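Ludus card-handling cell, Vallevville
Progress report, March
Prepared by Maysoun Azar for Sharada Pillai, Navholm

1. Status

The cell is running again after the right shoulder joint was replaced. Both bases were unbolted from the mounting plate, the plate was cleaned, and the bolts were retorqued in a cross pattern. Uldis Luik rechecked torque after 20 hours of running and found no movement. The plate is scuffed but flat within tolerance and will not be replaced this period.

2. Cabling

The purple arm cables were rerouted with a larger loop at the wrist. On the old routing the cable pulled tight at full reach and the right wrist dropped off the bus. White ties hold the left cable along the link. Ties are now checked at the start of each shift and replaced if they have slid toward the joint.

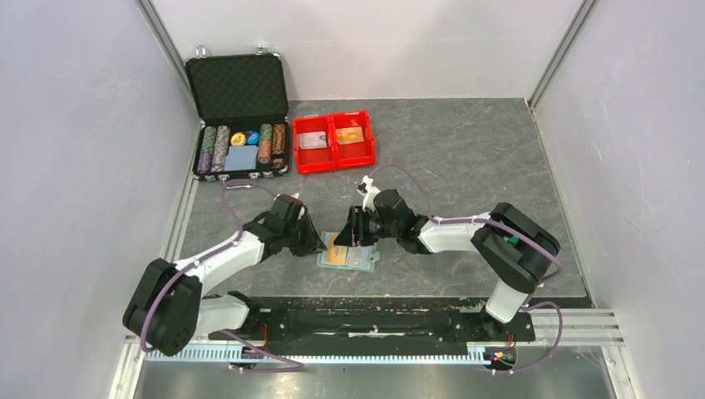

Page 2 of 3

3. Calibration

The card mat is the reference for both arms. Each gripper is brought down over the mat center, the offset is logged, and the correction is written to the controller. The red card tray and the chip case are taught afterward, with the case lid open against the back wall. Moving the case means teaching it again. Olaia Ortuño has written the procedure up as a single sheet.

A full calibration takes 24 minutes. The acceptance run is 300 card picks with no operator reset. The left arm passed on the first attempt. The right arm failed once on a double pick, and passed after the gripper closing force was lowered.

4. Open items

Strain relief for the red wires near the left base: parts on order from Pattinasarany.
Cover for the circuit board at the right end of the cable rail: drawing with Agnese Jankauskaitė for review.
Spare shoulder joint: quote requested, not yet received.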